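Notes on Replanning Near the Clothes Rail

Personal engineering log, February

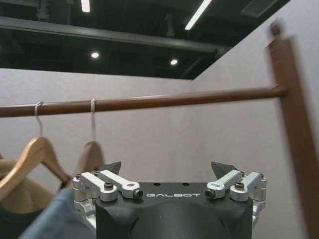 The hanger task has now been under development long enough that its software deserves a written account. I have kept notes throughout, most of them too terse for any reader other than myself, and several colleagues have asked for something more complete. The following covers the planner, the perception node that feeds it, and the tooling built to understand their disagreements. It reflects my own views and should not be taken as a statement by the wider group.

The task is simple to state. A garment on a hanger must be moved from one position on a rail to another, or removed from the rail and hung again. The software was first organized as three stages. Perception produced a pose for the hook, planning produced a path to a point near it, and control carried out the final approach. Each stage had its own tests, and each passed them. The combined system completed 14 of its first 50 trials.

Gunnlaugur Lykkegaard reviewed the logs from those trials and sorted the failures by the stage that had reported an error. The largest group had no reported error at all. The planner had returned a valid path, the controller had followed it within tolerance, and the fingers had closed beside the hook. Our status messages described these attempts as successful up to the moment the lift check failed.

Time stamps

The first cause was ordinary. The perception node stamped each hook pose when it finished computing the pose, and the transform lookup used that stamp to find the position of the wrist. The pose belonged to an image captured earlier. When the arm was still, the difference did not matter. When the arm was moving, the hook was placed in the world according to where the wrist had gone in the meantime. The measured delay was 87 milliseconds on the workstation we use for trials, and longer when the recorder was writing to the same disk.

The correction was to carry the capture time through the whole pipeline and to forbid any node from replacing it. Ketill Ingvarsson wrote a small checker that runs during the nightly build and rejects a message type that has one time field where two are needed. It has caught the same mistake on later occasions, including one of mine.

I should record that we had looked at this code several times before finding the fault. The field was called "stamp", and each of us had assumed it meant what we would have wanted it to mean. It is now called "capture_time", and the second field is called "publish_time". The names are longer and the reviews are shorter.

What the planner was told about cloth

The second matter took most of the winter. Our collision world represented the rail as a cylinder, the posts as boxes, and every garment as a convex hull grown by a fixed margin. This was safe and nearly useless. A hull drawn around a shirt with any fold in it fills the space where the gripper has to go. The planner would search until its time limit and then report that no path existed, and an operator watching the arm could see that one plainly did.

Sigrún Þorgeirsson proposed that cloth should have a cost and rigid parts should have a limit. In the present version, the rail, the posts, and the hanger bodies remain hard obstacles. Fabric is stored in a separate voxel layer, and a path that passes through it is charged according to depth and speed. Brushing the edge of a sleeve slowly is cheap. Driving through the middle of a coat is expensive enough that the optimizer looks elsewhere.

This raised the question of how perception should tell the two kinds of material apart. We use a segmentation model with classes for rail, hook, hanger, fabric, and background. The model is dependable on rails and on large areas of fabric. It is weak on hooks, which are thin, bright under overhead lights, and often only a few pixels wide. It is weakest where one hanger stands partly in front of another. In such cases it tends to join the two shoulders into one shape and assign both hooks to it.

We considered a larger model and decided against it for the present. The planner instead receives a confidence value with every hook, and a low value changes the plan itself. The arm goes first to a viewing pose chosen to separate the neighboring hooks, takes a new estimate, and proceeds only if the two estimates agree. Lærke Vigfúsdóttir selected the viewing poses by sampling from the rail model and scoring each by the expected gap between hooks. Her code is short, and I would recommend it to anyone who wishes to see how the planner interface ought to be used.

The view from the wrist

In the wrist view, the gripper's own linkages and fingertips take up much of the lower part of the image, and the segmentation model had never been told about them. Early versions labeled parts of the metalwork as "hook", with high confidence. A static mask solved this for one finger position and created errors for the others. We now render the mask from the joint state at the capture time, which was another reason to be strict about time stamps. The rendered mask is widened by a few pixels when the fingers are in motion.

A related difficulty is the speed at which nearby objects move across the image. As the arm sweeps past the end of the rail, the post can smear heavily while the rail and hangers remain fairly sharp. The depth estimates along such a smear are poor, and for a time they were entered into the collision world as they came, leaving a thick band of false obstacle that remained until the map was cleared. The planner then declined to go back the way it had come.

The post is a fixture and its position is known from calibration. There was no good reason to keep measuring it. The map now ignores depth readings inside a known fixture's region whenever the predicted image motion exceeds a threshold, and uses the fixture model in their place. Kaj Þrastardóttir objected that this would hide a post that had been bumped or moved. The objection was correct. A slow check of all fixtures now runs at the start of each session, and the session does not begin if any of them has shifted.

Replanning rate

Our planner runs continuously during the approach, and I was for some months convinced that faster was better. We brought the rate up to 20 plans per second and the motion became worse. Successive plans were each reasonable and did not resemble one another. The arm hesitated, turning its wrist one way and then the other as the optimizer moved between two solutions of almost equal cost.

The present arrangement starts every search from the remainder of the current path and adds a small charge for leaving it. A new plan is accepted when it is better by a stated margin or when the old one has become unsafe. The margin is a tuning value, and I am not satisfied with the method by which we chose it. It was set by watching the arm and adjusting until no one complained.

Tooling

The replay tool has been of more use than any single change above. It is called Pledach, and it loads a recorded trial and shows the wrist image, the segmentation, the collision world, and the active plan on one time line. Any node can be replaced with a newer build and run against the recorded inputs. Differences in output are marked in the margin.

Two features repaid their cost quickly. The first is that a plan may be opened to show the cost of each term at each waypoint, so that a strange motion can be traced to the term that preferred it. The second is that a moment in a trial can be saved as a test. The nightly build runs all such tests, and a change that breaks one must either be repaired or come with a note explaining why the old expectation was wrong. The notes have become a fair history of our opinions.

The tool does have a limit that new members of the group should understand. A replay cannot tell us what the camera would have seen had the arm moved differently. Once a new planner departs from the recorded path, the recorded images no longer apply, and Pledach stops the comparison there. We had several requests to let it continue. I have refused them, and the option will stay out of the interface.

Open items

Hook identity is still lost when a hanger swings. The tracker assumes that hooks slide along the rail and keep their order, and a hook hidden for a few images may return under a new number. Lærke has a branch that tracks the order directly.

The fabric cost does not distinguish a light shirt from a heavy coat. Sigrún has suggested using the wrist force reading to adjust the cost during contact, and the interface for this has been agreed but not written.

The fixture check at the start of each session takes longer than it should, as it visits every post twice. Ketill believes the second visit can be dropped once the wrist calibration has been repeated. The calibration is on my own list, after the mask renderer has been moved off the main thread.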